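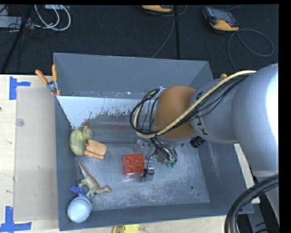
Fig. 1: The arm in the toy bin at the open day, with its gripper beside the red block.

For my automation project I went to the open day at Guklow in Otorthorpe on July 6, 2026. There were 17 of us from college and we got put into groups of 6 or so, which meant I could stand right at the front – brilliant!

The demo I liked best was picking toys out of a metal bin. You'd think a duck and a dinosaur would be easy (a toddler can do it) but Oanh Đỗ, who ran our session, said odd shapes are a pain because there's no obvious place to grab them. A square block is much kinder, as it has flat sides. She also told us that things lying against a wall are harder, and I could see why, with the duck right up against the side of the bin.

What surprised me was the amount of cable! It loops all round the wrist and I kept wondering if it would snag. I asked Tiburcio Ocampo and he said they leave plenty of slack so the wrist can turn, then tie it up near the top. I'd have made it way too short on mine.

We got 15 minutes for questions and I used up most of them, sorry everyone. For my own model I'm now going to start with blocks only and keep them in the middle of the tray – the animals can wait until the gripper works. My cable drawing is in section 2.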